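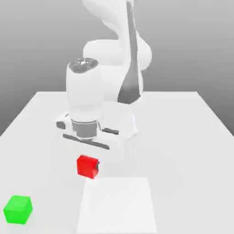 According to Yuk-lan Lui, the Zolmont coating is "a plain anti-glare layer with a blue tint and a higher price", and most of the argument over it since has been about whether that is fair. The coating is a finish for spectacle lenses, sold as an add-on by the online retailer Dellov and later by Grurnton. It is said to cut the blue light given off by screens and so ease tired eyes.

Claims

Early adverts promised "all-day comfort" without saying how comfort had been measured. A later leaflet spoke of better sleep as well. The wording was softened to "may help" after complaints from buyers, though the price stayed the same.

Blue light from a screen is weak next to ordinary daylight, and sore eyes after desk work are often put down to dryness, poor blinking or an out-of-date prescription. A tinted lens does little for any of these.

Evidence

The figure most often quoted in support comes from a survey of 579 Dellov customers. All had already paid for the coating, and there was no comparison group with plain lenses. Odette Guillot, writing in the trade newsletter Rizzi, called it "a poll of people who would like their money to have been well spent".

A small trial run by Toon Bakker gave office workers 2 pairs of glasses each, one coated and one plain, to be worn in turn. Wearers reported much the same tiredness with both. Supporters say the trial was too short. Bakker has agreed that it was, but notes that the adverts spoke of relief on the first day.

Durability

Grurnton states that the finish will stand up to 1,000 wipes with a dry cloth. The method behind this number has not been published. Gadisa Admasu reported fine scratches near the nose side of the lens within three months of normal use.

See also: Anti-glare coating; Lens tint; Dry eye

Shares: 3
Contact | Copyright | Back to top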